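Warum ich im Theater wieder in der letzten Reihe sitze

Vierzehn Jahre lang war ich stolze Parkettgängerin. Reihe fünf, wenn es irgendwie ging, lieber noch Reihe drei, und wer neben mir saß, musste sich in der Pause anhören, was man von dort alles sieht: die Schweißperlen, die Laufmasche, den kleinen Blick zur Souffleuse. Ich habe viel Geld dafür ausgegeben und es mir jedes Mal schöngeredet. Und jetzt sitze ich seit dem letzten Herbst im zweiten Rang, ganz hinten, da, wo die Rückenlehnen an die Wand stoßen, und will eigentlich nicht mehr weg.

Angefangen hat es mit einem Versehen. Ich wollte im November unbedingt in "Flundura", das Singspiel von Birdie Halvorsen, über das in meinem Chor seit Wochen geredet wurde (vor allem von Leuten, die es noch gar nicht gesehen hatten). Im Gremarton gab es aber nur noch zwei Karten, beide oben, beide mit dem Vermerk "eingeschränkte Sicht". Ich habe geschnauft und gekauft. Meine Schwester kam mit, die geht sonst nur ins Kino und hatte von Anfang an die bessere Laune.

Das Gremarton ist ja kein großes Haus, 462 Plätze, wenn sie oben alles aufmachen. Man bildet sich trotzdem ein, zwischen Parkett und Rang lägen Welten. Tun sie auch, aber anders, als ich dachte! Von oben sieht man nämlich, wie so ein Stück gebaut ist. Im zweiten Akt gehen die Fischerfrauen in einer langen Spirale über die Bühne, immer enger, bis in der Mitte nur noch eine steht. Unten, das habe ich später nachgeprüft, sieht man dabei Rücken. Viele Rücken in grauer Wolle. Oben hat meine Schwester mich so fest in den Arm gekniffen, dass ich am nächsten Morgen einen blauen Fleck hatte.

Und der Klang! Im Parkett bekomme ich das Schlagwerk direkt ins linke Ohr und die Geigen gar nicht. Im Rang mischt sich das alles auf dem Weg nach oben, und wenn der Chor leise wird, dann wird der ganze Raum leise. Ich weiß, dass Akustiker dazu vermutlich Klügeres zu sagen hätten. Mir reicht, dass ich beim Schlusslied zum ersten Mal jedes Wort verstanden habe.

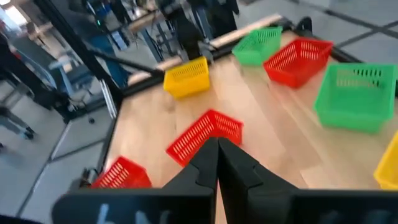 Nun kommt der Teil, über den ich mich ärgere, und der hat mit Geld zu tun. Ein Platz in meiner alten Reihe kostet inzwischen 58 Euro. Für einen Abend! Für zwei Leute, mit Garderobe und einem Glas irgendwas in der Pause, überlegt man sich das dreimal. Die Häuser antworten darauf mit Mitgliedschaften, und ich habe grundsätzlich nichts gegen Mitgliedschaften, ich bin in mehr Freundeskreisen, als mein Mann weiß. Aber was bekommt man denn da? Vorkaufsrecht fürs Parkett. Rabatt aufs Parkett. Einen Sektempfang, bei dem man mit anderen Leuten aus dem Parkett herumsteht. Bei den Rängen heißt es dann "Vergünstigung auf Anfrage", und wer einmal an der Kasse angefragt hat, während hinter einem zehn Leute warten, der fragt nicht wieder an.

Im Pomover, dem kleinen Haus hinter dem Bahnhof, machen sie es seit dieser Spielzeit anders. Dort gibt es eine Rangkarte, die kostet 40 Euro im Jahr, und damit setzt man sich ab einer Viertelstunde vor Beginn auf jeden freien Platz oben. Fertig. Man muss nichts reservieren und nichts anmelden. Ich war anfangs misstrauisch, ob man dann nicht ständig vor vollen Reihen steht. Bisher bin ich ein einziges Mal nicht reingekommen, bei einer Premiere, und das hätte ich mir denken können.

Was mich daran begeistert, ist die Beiläufigkeit. Ich gehe jetzt in Sachen, für die ich nie Karten gekauft hätte. "Hayat" zum Beispiel, ein Liederabend mit einer einzigen Sängerin, einer Oud und einem sehr alten Lehnstuhl, da hätte ich im Spielplan glatt weitergeblättert. Ich kam um halb acht aus dem Büro, es regnete, ich hatte die Karte im Portemonnaie. Anderthalb Stunden später saß ich da und musste mir von einem wildfremden Herrn ein Taschentuch leihen.

Natürlich fehlt mir auch was. Gesichter vor allem. Bei Kammerspielen ist der Rang eine Zumutung, da bleibe ich dabei, und ein Opernglas ist für mich keine Lösung, mir wird davon schwummrig. Die Beinfreiheit oben im Gremarton ist auch so eine Sache, mein Mann ist fast zwei Meter groß und sitzt da wie zusammengeklappt. Und es stimmt schon, dass oben mehr geraschelt und geflüstert wird. Dafür wird auch mehr gelacht. Im Parkett schaut man beim Lachen erst, ob der Nachbar lacht, oben prustet einfach jemand los und alle hinterher.

Liebe Theaterleitungen also, falls das jemand von Ihnen liest: Hören Sie bitte auf, den Rang als Restplatz zu verkaufen. Schreiben Sie bei den Stücken dazu, welche von oben besonders schön sind, die Regie weiß das doch! Und machen Sie eine Karte wie im Pomover, mit der man spontan kommen darf. Meine Schwester hat inzwischen auch eine. Nächsten Monat gehen wir noch einmal in "Flundura", diesmal wollte sie unbedingt die Plätze mit der eingeschränkten Sicht.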